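Skumside Checked Kitchen Towel: Product Review

The Skumside towel is supplied by Rultetti in packs of seven and was assessed over a period of 32 washes. The review was prepared by Wayne Cropper for the household textiles section.

Each towel weighs 235 grams at purchase, which places it among the heavier products in its class. Absorbency was poor on first use and improved after the second wash. Shrinkage was limited to about 2 percent in length. Lint on glassware was noticeable during the first week and minor after that.

The yellow and white check held its color well. The raised white squares remained soft, although two of the towels developed pulled threads near the hem.

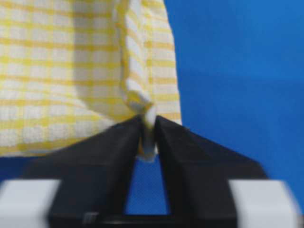
Drying time is the main drawback. Towels hung overnight were often still damp at 7 a.m., and kitchens that use several each day will need a second pack. The lighter Quan towel dries sooner but absorbs less.

Rating: four out of five. Recommended for general kitchen use.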